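Plastic Bowls: Keeping Them Decent

Turmeric wins every argument with plastic. Rinse the bowl in cold water first, then wash it hot with dish soap. Hot water first just sets the color, and you own a curry bowl for life.

For stains already in residence, spread on a paste of baking soda and water and leave it 20 minutes. Wipe, sigh, repeat.

Skip the scouring pad. Scratches hold grease - and grudges.

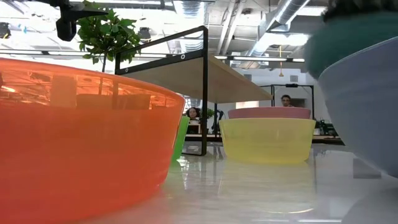 Onion smell is slower to leave. Crumple a sheet of newspaper into the dry bowl, put a lid or plate on top and come back tomorrow. Stack bowls only when fully dry, or pry them apart at dinnertime with language.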